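ok so I finally did the Drisberg loop on Saturday and I have THOUGHTS (thread, sorry)

1/ parking at Crichton is 9 bucks now. It was free in November!! bring cash, the machine ate my card

2/ everybody says go clockwise. do not go clockwise unless you love stairs. I counted 184 of them, straight up, before breakfast

3/ the bakery by the lower gate still has those cardamom knots and I ate two on a bench and regret nothing

4/ shoes: my old ones held up fine, left heel is a bit chewed. new laces made more difference than I expected tbh

5/
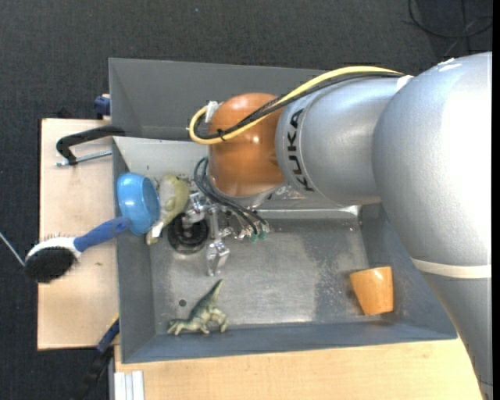
KUKA arm, silver and orange, big yellow cable

6/ going again in two weeks, other direction, who's in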